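3.2 Table linen and the length of the meal

It will come as little surprise to anyone who has sat through a long family lunch that people treat a covered table differently from a bare one. In the Gruvley household survey we received 2270 usable replies out of 3000 sent, and the question about tablecloths drew far more written comment than we had bargained for. Many people told us, often at great and delightful length, which cloth came out for guests and which was kept back until December. Of those who replied, 911 said that they lingered longer over a meal when a cloth was laid.

We were fond of the floral cloths in particular, which turned up again and again in the replies (Figure 1), and which older respondents tended to link with a parent's or grandparent's kitchen.
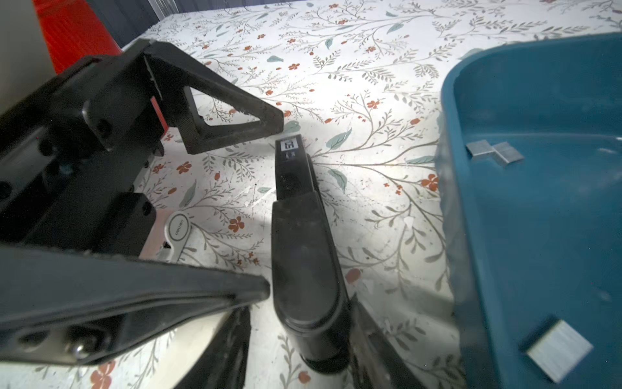 Ševčík

Figure 1. White tablecloth with a floral pattern.

Plain cloths were described more briefly, and mostly in terms of washing. We return to the matter of laundering, and to the 12 longer interviews held in Trernero, in Section 3.3.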